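Sternel site, staff and automation meeting – minutes
March 2019
Chair: Mechthild Egger. Present: packing, goods in, maintenance, two from the Skenitz office. Apologies from Sutter.

1. Last minutes. Agreed, no changes. Action on locker keys still open.

2. Sorting line. Hendier cell took 226 trays on its best shift, target is 100 so ahead. Late shift say restarts take too long and only one person has the code. ME to get codes for all team leads.

3. Jobs. ME repeated no posts go before December. 32 people in packing at present, everyone to be offered the grip training first. Packing asked for that in writing. Agreed.

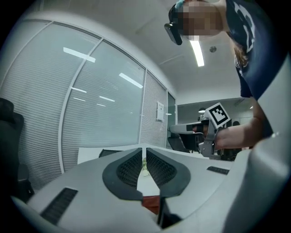 Does the training count as paid hours?
Paid at normal rate, and done inside the shift, so no staying on after. Cover to come from goods in.

4. Pay grades. Long discusion. People teaching the machines want it recognised, at the moment same grade as hand packing. Skenitz office to come back with a figure. Maintenance asked who does first line faults – packers or them. Not settled.

5. Wrists and shoulders. Two complaints from people on the hand tools. Swap over more often for now, team leads to keep a note. Chair heights to be looked at aswell.

6. AOB. Noise by bay door, over 70 on the meter, maintenance to check the fan. Canteen hours unchanged.

Next meeting tbc, ME to send round.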